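Siu-ming Chiu
26 December 2024

OK so I got a new tablet sleeve for the holidays and I have opinions. Thread, because my family has stopped listening.

Background: my old sleeve was the cheap felt kind. Zipper went in the spring, I kept using it with a rubber band for months. Very classy. I dropped the tablet on the train platform in October and one corner has a dent I can feel with my thumb every single time I pick it up.

So I asked for the Bornau folio and got it! Slim, magnetic flap, pocket on the back for a charger. My cousin has the Jukport one, which is bigger and has a shoulder strap, and we swapped for an evening so I could compare.

Bornau first. The fit is really snug, like I had to wiggle the tablet in the first couple of times. It's already easing up. The flap closes with a nice thunk and it hasn't popped open in my backpack yet.

The pocket is where I start grumbling. It holds a cable OR a charging brick. Put both in and the whole thing gets a hump and won't sit flat on a desk. I now keep the brick in my coat.

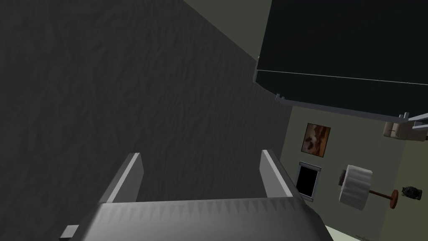 grey on grey, two fingers wide open

Jukport next. So much padding. You could probably sit on it (I didn't, it's my cousin's). The strap is comfortable and the zipper goes around three sides so you can get at the charging port without taking the tablet out. I love that and I wish mine did it.

But it's bulky!! It takes up half my bag and I couldn't fit my lunch in next to it. If you carry your tablet on its own, get that one. If it shares a bag with your whole life, maybe don't.

Somebody asked about the stylus loop. Bornau has an elastic one on the inside edge. It holds the pen fine but it's tight, and I keep pressing the side button when I pull it out. Jukport has a little zip pocket instead, so the pen just rattles around in there with the crumbs.

Also tried the screen film that Ardeleanu sells, the matte kind. It comes 2 to a pack, and thank goodness, as I got a hair under the first one and wrecked it trying to lift the corner. Second one went on clean after I ran the shower for a bit and did it in the bathroom.

Writing on it feels great, a bit like paper. Watching movies on it, less great. Everything looks slightly foggy if the screen is bright.

Anyway I'm keeping the Bornau. Will check back in January when the flap has had a few more weeks of me throwing it around. If anyone has the Brokthorpe one with the kickstand, please tell me if the hinge gets floppy, my sister wants it for her kitchen.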